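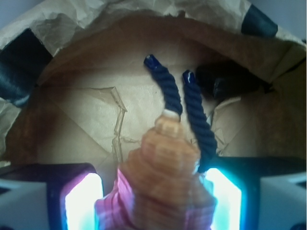 The bag cell at Lornberg: setup and care

Our cell in Lornberg has one arm and one gripper with two lit fingers, and its work is to take small soft things out of a paper bag. We call the cell Priltine, after the old name of the room. Many colleagues from the Rezende site have asked how we keep it running from one week to the next, so I put this page together with notes next to the photos. I am Érica Honorato and I look after the cell with the evening shift. The last full service was on 2/5/19, at 2,818 cycles on the counter, and the notes are written from that service.

Before any work

The arm goes to the park position and the power of the gripper is switched off at the cabinet. We wait 20 seconds before we put a hand near the fingers. Please do not skip the waiting, even when you only want to move the bag a little.

The bag

We use kraft paper bags of the simplest kind. The top is rolled outward to make a wide mouth, and the rim is held with tape. Without tape the rim opens slowly by itself and after some hours it stands in the way of the wrist. We put the tape over the folds, where the paper wants to come back, and press it with the thumb from both sides. A bag with wrinkles is good for us. A new and stiff bag pushes back against the gripper, so we crush it by hand first and open it again.

A tear in the floor of the bag is permitted if it does not catch a finger. Pass a finger of your own along it, in both directions. If the paper lifts, change the bag.
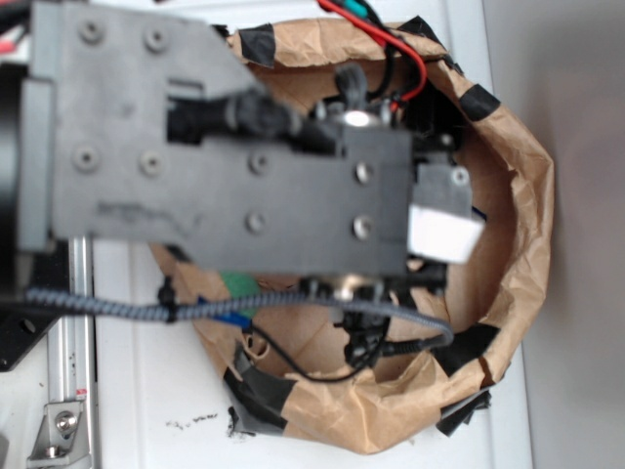
Gripper above the open bag. The braided cable crosses under the housing and is held by a tie on the left.

The cables

Most of our stops in November came from cables and only a few from the software. The braided cable must have enough length for the wrist to turn, but a loop that is too large will touch the paper and pull at the rim. The correct way is to drive the arm slowly to the lowest position, look at the loop, and close the tie only then. If the tie is closed at the park position, the loop is always wrong at the bottom.

The red wires run from above. We check them at the place where they bend, first with the eyes and after that with two fingers, to feel if the insulation has become hard. The thin black cable is the most delicate one. It should move freely, and it should never be used as a handle when the gripper is taken off. I write it because it has happened, and the repair took one whole evening.

Screws of the housing

The small screws are checked every 400 cycles. They need very little force. We draw a line with a paint pen after tightening, and at the next check one look is enough. If a screw has turned two times in a row, we replace it and clean the thread. The bracket at the end of the housing has its own screw and people forget it, so it has its own row on the check sheet.

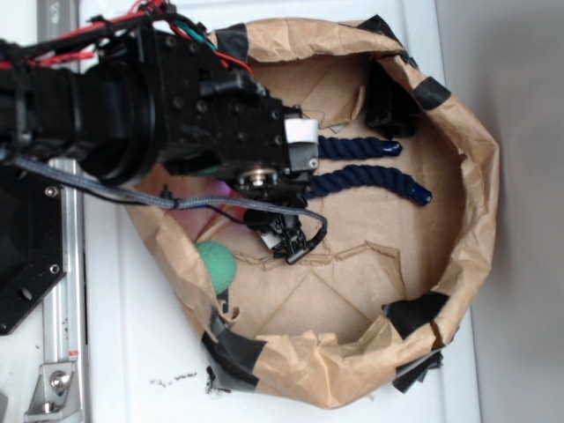 The objects are placed after the cables are finished, never before. We work with pieces of rope and a foam ball. Rope is difficult for the fingers: it rolls, and two pieces side by side like to come up together. When this occurs, we do not correct the force at once. We first clean the pads, and in most cases the grip is good again.

The ropes should have sealed ends. An open end loses fibers, and the fibers go into the finger joints. If you see loose fibers on a rope, trim them with scissors away from the cell, and put the rope back only after you have shaken it well. The foam ball needs no care except that it must be dry.

Also the table must be wiped. Small specks collect beside the bag, and when the bag is moved they go under it and it no longer sits flat. A dry brush is sufficient.
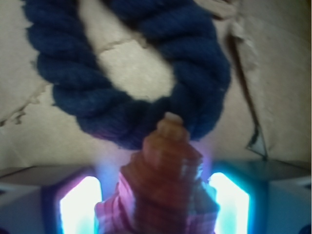 For the pads we use a soft cloth with a few drops of water, and no alcohol. Wipe from the base to the tip. After cleaning, switch the light on and look at both pads through the wrist camera. The two should be of equal brightness. If one is weaker, open the connector, look for a bent pin and close it again until it clicks. Pads that are still weak after this go to Pladance for exchange, which takes up to 2 weeks, so keep a spare pair in the drawer.

At the end we run the test program with one rope only, at slow speed, and write the counter value on the sheet.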